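Parallel gripper or suction for plastic crates?

tamelgate_tom
We are choosing an end effector for crate handling at our Pritcombe site. The Bustos parallel gripper holds the rim well, but the fingers need space above it. The suction head needs a flat face, and most of our crate side is ribs.

Shagufta Shaikh
I would take the parallel one. Suction on ribbed plastic leaks, whatever the catalogue promises. We lost 5 picks in 52 that way.

prondolside
I don't agree. The label panel is flat, so a small cup can pull there, and then you support the crate from below. What is your clearance over the upper crate?

tamelgate_tom
Very little - the rim nearly touches the shelf above. The left unit is the one I worry about, the stack on the carpet should be easier.
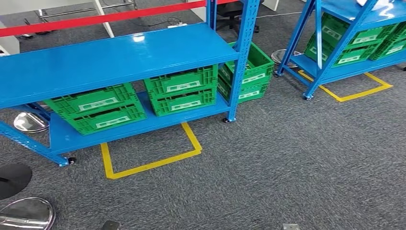
Shagufta Shaikh: With so little height I must change my answer a bit. Could you try thinner fingers first, before you pay for a vacuum pump?

prondolside
Thinner fingers will bend under a full crate. Pull it out by the label with the cup, slowly, and grip only when it is clear of the shelf.

tamelgate_tom
Thank you both. I will test the two ways with empty crates and write the results in this thread.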